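로봇 시뮬레이션 패키지 도입 전 점검표 (작성자 메모 포함)

검토 대상: Nägeli 시뮬레이션 키트, 조리대 집기 과제 묶음
공급사: Asden
검토 장소: Weststead 사무실 2층
점검일: 3월 8일 화요일
작성: Leonie Tanner
같이 본 사람: Valentin Wyss

먼저 한마디 적어 둘게요. 체험판 기한 안에 다 돌려 보려고 좀 서둘렀고, 양식은 작년에 Henddale 셀 점검할 때 쓰던 걸 그대로 가져왔어요. 그래서 실물 장비용 항목이 섞여 있는데, 해당 없는 칸은 그냥 "해당 없음"으로 뒀습니다. 판정은 적합 / 보완 / 보류 세 가지예요.

1. 설치와 실행

1-1. 설치 안내서대로 설치되는가: 적합
안내서가 생각보다 친절해요! 다만 그래픽 드라이버 버전 얘기가 맨 뒤 부록에 있어서 저는 한 번 헤맸습니다.

1-2. 비상정지에 해당하는 일시정지 기능: 보완
단축키는 잘 먹는데 화면에 버튼이 없어요. 교육생한테 쓸 거면 큼직한 빨간 버튼 하나는 있어야죠. Valentin도 같은 의견이고요.

1-3. 전원 및 배선: 해당 없음

2. 작업 공간

2-1. 로봇 팔과 주변 물체 사이의 여유: 보완
제일 오래 들여다본 항목이에요. 컵이 상판 가장자리에 꽤 바짝 놓여 있고 바로 옆에 수세미까지 있어서, 실물 셀이었으면 저는 일단 컵부터 안쪽으로 밀어 놓고 시작했을 거예요. 시작 배치에 가장자리 여유값을 넣을 수 있는지 공급사에 물어볼 것.

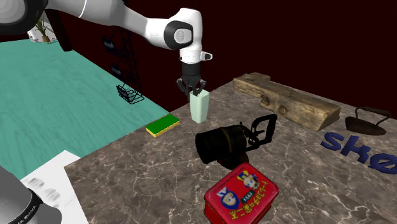 그림 1. 점검 항목 2-1. 민트색 컵 바로 위에 내려온 그리퍼, 컵 테두리가 손가락 사이에 있음.

2-2. 물체 구성의 다양성: 적합
컵, 양철통, 낡은 다리미, 나무토막, 입체 글자까지 섞여 있어서 마음에 들어요. 네모난 상자만 잔뜩 주는 키트도 써 봤는데 금방 질리더라고요. 상판 무늬도 밋밋하지 않아서 인식 쪽 시험하기에 좋겠고요.

2-3. 어두운 물체의 식별: 보완
손잡이 달린 검은 조명 같은 물건이 있는데, 색이 워낙 어두워서 세부가 잘 안 보여요. 조명 밝기를 올리는 옵션이 메뉴 어디에 있는지 아직 못 찾았습니다. (아시는 분은 이 줄 밑에 적어 주세요.)

2-4. 바닥 미끄럼, 통로 확보: 해당 없음

3. 그리퍼와 파지

3-1. 손가락 링크가 가까이서도 구분되는가: 적합
관절이랑 막대에 난 구멍까지 모양이 살아 있어요. 링크 구조를 설명할 때 따로 도면을 안 꺼내도 되겠어요.

3-2. 접촉면 확인: 보류
컵 벽 안쪽에 손가락 하나, 바깥쪽에 패드 하나가 붙는 방식이에요. 화면만 봐서는 힘이 얼마나 들어가는지 알 수가 없으니, 접촉력 기록을 따로 뽑아 봐야 판정할 수 있을 것 같아요. 내보내기 형식은 Valentin이 확인하기로 했습니다.
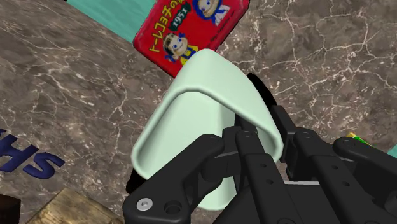
그림 2. 점검 항목 3-2. 근접 화면. 한쪽 손끝은 컵 안으로 들어가 있고 바깥 벽에는 검은 패드.

3-3. 인쇄면과 작은 글자의 표현: 적합
빨간 양철통의 일본어 글씨가 가까이서는 "チョコレート"까지 읽혀요. 초콜릿 통이 왜 이렇게 반가운지 모르겠네요. 점심 전에 점검해서 그런가.

3-4. 반복 실행 안정성: 보완
같은 과제를 500회 돌렸을 때는 멀쩡했고, 1,000회를 걸어 둔 날은 약 230회쯤에서 프로그램이 한 번 멈췄어요. 다시 켜니까 이어서 돌긴 했는데 기록 파일이 두 개로 쪼개졌습니다. 저희가 실제로 쓰려는 건 2,000회짜리라 여기는 꼭 답을 받아야 해요.

4. 문서와 지원

4-1. 한국어 문서: 보완
번역은 있는데 "파지"와 "그립"이 한 쪽 안에서 왔다 갔다 해요. 용어집 요청함.

4-2. 문의 응답: 적합
메일 보내고 다음 날 답이 왔어요. 담당자가 질문 번호까지 맞춰서 답해 줘서 편했습니다.

종합 의견
지금 상태로는 조건부 적합으로 올릴게요. 3-4는 구매 전에 해결돼야 하고, 1-2와 2-1은 교육용으로 풀기 전까지만 되면 괜찮아요. 3-2는 접촉력 기록 받아 보고 4월에 다시 적겠습니다.

공급사에 보낼 질문
- 시작 배치에서 가장자리 여유값 조정이 되는지
- 장시간 실행 시 기록 파일이 나뉘는 문제
- 일시정지 버튼을 화면에 띄우는 설정
- 조명 밝기 옵션 위치

확인: Leonie Tanner / Valentin Wyss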